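The Curka hand cost more than Soo-ah Shim's car, and it had better manners. It came up from Barkbridge in a padded case with its own gloves, which it did not need, and a card that read "Welcome to touch."

The Cheon gripper had two flat jaws and had arrived in a shoebox.

Cliratness wanted a winner by June. The protocol called for 270 picks apiece, scored by whether the object left the table in the company of the hand. Soo-ah had written the protocol herself, on a better day, and had included a line about remaining impartial.

The Cheon went first. It closed on things. It opened. By lunch it had finished, and she had nothing to write under Remarks, so she wrote "Fine."

The Curka took longer. It liked to consider an object from several sides, like a man buying a melon. At pick 5 she brought it in toward the black piece with the narrow neck, two fingers up, thumb out level beside the neck, and waited for it to make up its mind. 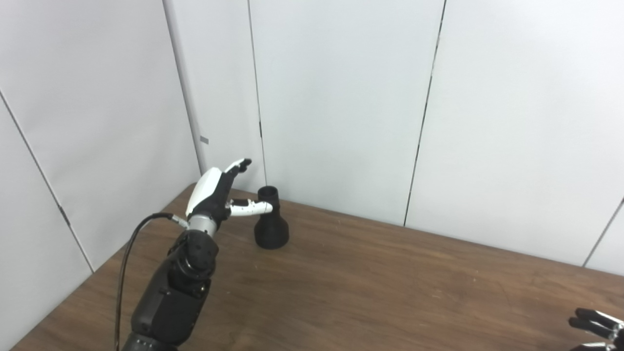

The controller reported a confidence of 749. She looked in the manual for the scale. The manual said that higher was better.

"Out of what?" she asked the room.

She called Barkbridge, where a pleasant voice told her that most customers saw numbers near 3000 once the hand had settled in.

"Settled in to what?"

"The relationship," said the voice.

She hung up and typed "Thoughtful" under Remarks - then, after a moment with the impartiality line, deleted it and typed "Slow." The thumb twitched. She told herself it was the firmware, and changed it back.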